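Subject: Re: open day at Merkiscombe – what did I miss?
From: Wellington Bastos
To: the automation list

Mirela Barros wrote:
> Couldn't get away from Pladent in the end, sorry all. Did anyone get
> to the arm demo? Mainly want to know how they set up the cameras and
> what they gave it to pick up. We've been going round in circles on
> plain white crockery here and I'd love to hear someone else is too.
> Also was Rezende there?

Hi Mirela, all,

Quick one, train in a bit. Yes went, room 42, upstairs, sign on the door said 24 so half of us went to the wrong end of the corridor. Demo ran twice, I stayed for the second one. Rezende was there but left before the questions.

Crockery – yes! White dish, white table, white wall behind. Asked if that was on purpose and was told very much so, they want the hard case first and will do coloured plates in December. Camera rides on a bracket on top of the gripper, plus a second view from the side. Two shots they let me have, side view then the one from the gripper:
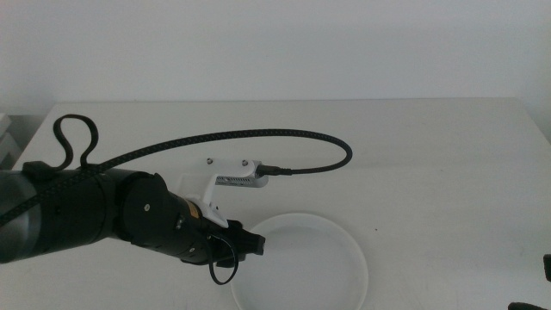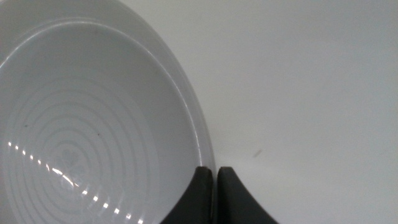 Merkiscombe open day, dish work. Note the cable on the arm in the first, and the reflections off the ridges in the second.

Those shiny dots are what I'd look at if I were you. Spoke to the Wurnberg chap after and he reckons anything glossy with rings in it will upset the depth estimate under strip lights, they get it too. His advice was to go for the rim and ignore the middle altogether. Not sure I buy it for shallow dishes but worth a go.

Cabling – long braided one looped back over the arm and clipped. Asked about snagging, they said they've had 3 connectors go so far, always the same end. We zip tie ours, no idea if thats better.

Didn't get a straight answer on cycle time. Someone at the back asked twice. They did say roughly 3725 grasps logged since they started, failures included, and they might share the log if we ask nicely. Mirela can you write to them? You know them better than I do.

Handouts are on my desk, will scan when the scaner is back from repair.

Wellington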